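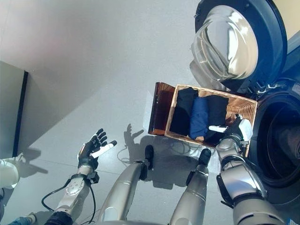

Folded pieces side by side, next to the washer with its door open.

The Laundry Room at Lulora
Posted 6/27/19 by Hanneke Stevens

A few pictures from the laundry room on the ground floor, with notes. People moving into the house ask about laundry before they ask about the mail or the bikes, so the notes cover how the room works now that the front loader is in.

The old top loader went out in the spring. It had done every wash in the house since before I moved to Irkeck, and by the end it walked across the floor on the spin cycle. Kristof Verschueren wedged a board behind it for a while. The replacement, the delivery and the new hoses came to 3567 all together, paid from the house account. Engelbert Ruchti has the receipt and the warranty card in the blue binder upstairs.

A front loader takes up floor in a different way. The lid of the old one went up and stayed out of the way. The door on this one swings out, so whatever you carry in has to go down somewhere it won't be hit. Most of us now set our things on the floor in front of the machine and work from there. If you're tall, bend your knees. Iara Domínguez has asked for a stand to raise the washer up. We priced one, and it can wait until the fall.

Sorting

We used to have one large hamper per floor, and everything went in together. That ended with a red towel and a lot of pink socks. Sorting is now done upstairs, before you come down. Darks and blues go together on cold. Whites and light towels go together on warm. Anything with a hand wash label goes in the sink, and please wring it over the sink too, the drain in the floor is slow.

Check pockets. The trap at the bottom of the washer has already given up a hair tie, two screws and a bus token from Luik. Kristof cleans it out at the end of each month, but if the machine stops and won't drain, that is the first place to look. Put a shallow pan under it before you turn the cap. Turn it slowly.

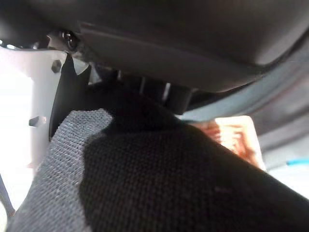

Detergent is the other thing. The house buys one kind for everybody, unscented, in the big box, and it goes in the drawer and not in the drum. Use the small scoop. The big scoop belonged to the old machine and gives you far too much soap for this one — Hauwa Ekpo ran a rinse cycle three times in a row before she worked out what had happened. The big scoop has gone to the garden shed for grass seed.

If you bring your own detergent, write your name on it and take it back upstairs. The shelf is short.

Folding

Folding used to happen on top of the dryer, badly. Now most of it is done in the room while the next load runs. The way that works best for shirts and other flat things is to fold each one into a rectangle the width of whatever you're carrying it in, then line them up side by side. You can see every piece without digging, and when you get upstairs you lift them out one at a time. Hauwa started it and the rest of us copied her.

Thick sweaters don't work this way. Lay those flat on top, or carry them over your arm.

Small cloths, napkins and dust rags don't need folding at all. They go in the drawer under the kitchen window as they are.

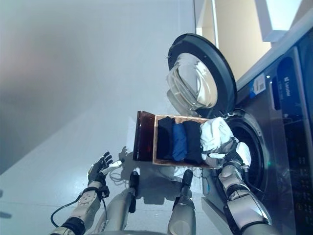 Dark and blue pieces in a row, with a crumpled white cloth at the end. The small green light is on near the drum.

About the door: leave it open when you're done. The rubber ring holds water in the bottom fold, and if the door stays shut overnight the room smells by morning. Wipe the ring with a dry cloth, pull the fold back with a finger and get the lint out of it. Wipe the glass as well if there's soap on it. Close the door again only if you're sweeping.

Before you start a load, put your hand in and feel around the drum. Single socks stick to the top, where you can't see them. Found socks go on the string by the light switch. At the end of July anything still on the string goes in the rag bag.

Times and sign-up

The sheet is on the back of the door. One line is one load. Please don't write yourself in for a whole evening and then run a single wash at the end of it. Quiet hours are from ten at night to seven in the morning, and that includes the spin cycle. Engelbert sleeps directly above.

Sheets and blankets can go in by themselves at any free time, but tell the person on the next line, because the long program runs over.

Still to do

The slow floor drain. A man from Grilau is coming to look at it in July.
A second shelf, higher up, for the detergent box.
A hook for the dustpan.
New felt pads under the stool, which scrapes.

Kristof has offered to put up the shelf and the hook on the same day if somebody else buys the brackets. Write your name on the sheet if that's you. The stud is on the left side of the wall, marked in pencil.

More pictures of the house are on the next page — stairs, kitchen and back garden.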